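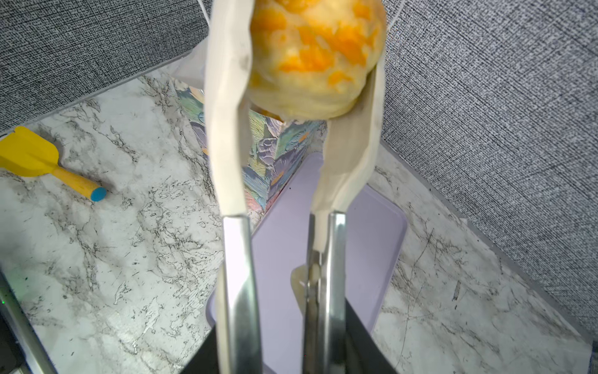 Evening bread is coming back to Gornanance

Good news for anyone who gets off the late bus with an empty bread bin — Verbeke is going back to evening opening from September, and I for one am delighted. The bakery on Nendari Road will stay open until 8pm on working days, with a second bake going into the ovens in the middle of the afternoon so there's something worth buying when people come home.

If you've only moved here in the last few years you won't remember how it used to be. Verbeke always had the lights on well into the evening, and you'd see half the street in there, still in their work coats, buying a small white and whatever buns were left. Then the hours got shorter. First it was six, then five, and by last winter the blinds were coming down at half past three, when most of us were still at our desks (or stuck at the level crossing, in my case).

I used to go in for rolls on my way home and I missed it more than I expected to. There's the supermarket, of course, and I've nothing against it, but the rolls are a bit sad by teatime and you can't ask anybody which ones are fresh.

The push to bring the late hours back started with a sheet of paper on the counter at the dry cleaner's, and by the time it was handed over it had 481 names on it. I signed it myself, so you can take my opinion with as much salt as you like! Verbeke put a notice in the window a couple of weeks later saying it would give evenings a go until Christmas and then look at the takings.

The shop tells me there will be up to 100 rolls in the afternoon bake to begin with, plus a few tin loaves and whatever sweet things sold well that week. There won't be the full morning range, so don't go in at seven expecting a cheese twist. Cakes for birthdays still have to be ordered in the morning and paid for up front, same as now.

I asked about prices and was told they aren't going up for the evening. There'll be no knocking down at closing time either, which I know will disappoint some of you. Anything left over at the end of the day goes to the Mimitz, the community kitchen behind the library, where it gets eaten with the next day's soup.
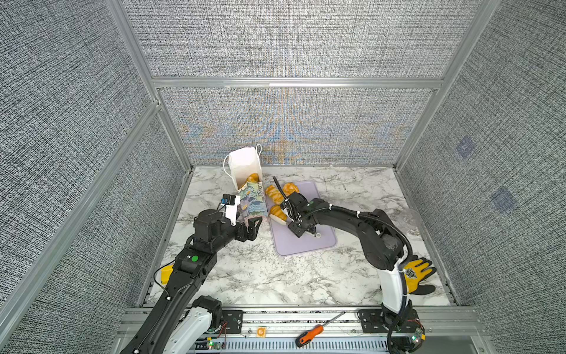 One reader who rang me after the notice went up said she was pleased for the commuters but worried about the mornings. She has been buying her bread at Verbeke before work for years, she said, and she didn't want to find the shelves thinner at seven o'clock so that other people could have a roll at seven at night. She also wanted to know who would be doing the extra hours, and if they'd be paid properly for them.

Fair questions, I thought, so I passed them on. The answer to the first is that the morning bake stays exactly the size it is. The answer to the second is that Verbeke is taking on three part-timers, two for the counter and one in the bakehouse, and the people already there have been told they can say no to evenings. I'd call that decent, though I'd want to hear it from the staff as well, and so far I've only had a cheerful thumbs up through the window.

Not everyone on Nendari Road is thrilled. A couple of people who live opposite have grumbled about cars pulling up on the corner with the engine running while somebody dashes in, and they have a point — it was a nuisance before and it could be again. The council says the loading bay will be free to use after six, once the signs have been changed. I've asked when the signs will be changed and I'm still waiting to hear.

The café next door is thinking about staying open later too, at least while the evenings are light. It would be lovely to have somewhere to sit with a cup of tea after work that isn't the pub or the station bench. The owners haven't made up their minds, and they told me it depends on who'd come in, so if you like the idea, pop your head round the door and say so.

I'll be down there on the first evening with my own shopping bag and probably buying far too much. If you see me with a mouthful of bun, do say hello anyway.

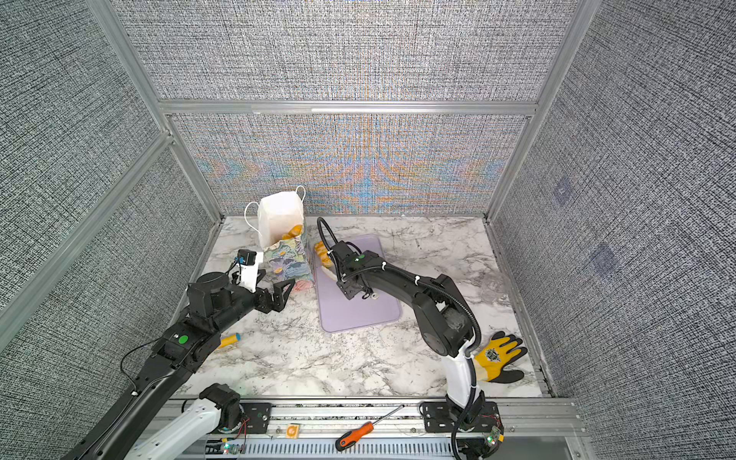
What you need to know

Late opening starts in September and runs until Christmas for now. The shop will be open until 8pm on working days, and weekend hours stay as they are.

You can put rolls by for the evening by phoning before noon. They'll be kept for you until half past seven and then go back on sale, so ring again if your bus is running late.

Bring a bag if you've got one. Paper ones are still free with bread, but there's a small charge for the bigger ones with handles.

If you'd like a hand in choosing what goes into the afternoon bake, there's a box for suggestions by the till. Mine says seeded rolls, and I've put it in twice.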